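FOR IMMEDIATE RELEASE

13th February

Skovska launches a root vegetable chip you finish in your own oven

Hello from the Skovska kitchen! I've been writing our announcements since we were a soup stall, and this is the one I've been itching to send out. Starting today, our Half-Baked Chips are on sale in Briria and through our online store. They come in beet, parsnip and sweet potato, they're sliced thin, dried most of the way, and they need a few minutes in a hot oven before you eat them. Yes, we're asking you to do a bit of the cooking. Stay with me.

I love a homemade vegetable chip, but I don't love making them. The slicing takes forever, the parsnips stick to everything, and half the tray burns while the other half sits there limp. Bagged ones solve that, except they never taste like they came out of an oven (because they came out of one weeks ago). So we started wondering if we could do the boring part for people and leave them the good part, meaning the smell, the crackle and the picking at the tray before it gets to the table.

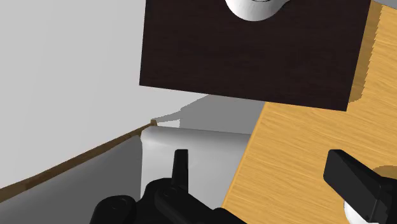

A white knob on a dark front, with light wood grain behind.

It took us a lot longer than I told everyone it would. We ran 1,578 test trays before we were happy, and beet was the troublemaker on most of them. Beets hold on to water like you wouldn't believe. Parsnip goes from pale to bitter in the time it takes to answer the door. We ended up drying each vegetable separately and mixing them at the very end, so that everything in the bag is ready at the same moment.

The slicing and drying is done for us by Ehlers, a small food workshop with much better knives than ours. The vegetables come from Hirnia, a growers' cooperative we've bought from for years (their carrots go in our winter soup, if you've had it). In January they let us have the first of the stored parsnips, which are sweeter after a cold spell, and those are the ones in the bags shipping now.

How to make them: heat the oven to 350 degrees and spread the chips in one layer on a bare baking sheet. You don't need oil, there's a little olive oil on them already. Bake for 6 minutes, then take a look. If the edges are curling and the middles still bend, give them another minute or two. Let them sit on the sheet before you touch them, as they crisp up while they cool. I put smoked salt on mine. Lime juice is good too, but squeeze it on right before eating or you'll be back where you started.
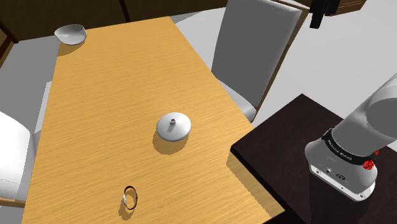

They're also great crumbled over things, and this is where I get carried away. Try them on tomato soup, on a baked potato with sour cream, or over a bowl of lentils that needs some cheering up. My own favorite is a big handful smashed over scrambled eggs, which got me some looks in the kitchen until people tried it.

Each bag holds 100 grams, enough for 2 people as a snack or one person with a movie on. The ingredients are vegetables, olive oil and sea salt. Unopened bags keep in the cupboard until the date on the back. Once a bag is open, fold it over and bake the rest within a few days, or they'll start pulling moisture out of the air and go leathery.

To kick things off, the first 500 online orders will get a free recipe card set, printed on heavy stock so you can wipe it down. The eggs are in there. So is a beet dip that I've been making every week since we tested it.

If you write about food, or run a shop or a café and would like samples, please get in touch through the contact page on the Skovska website and put "chips" in the subject line. Tell me which vegetable you want the most of and I'll pack the box that way. Questions about ingredients or stocking can go to the same place, and I read all of it myself.

About Skovska

Skovska makes soups, snacks and pantry foods from vegetables, in small batches. We're based in Briria, where our kitchen shop is open for lunch.

ENDS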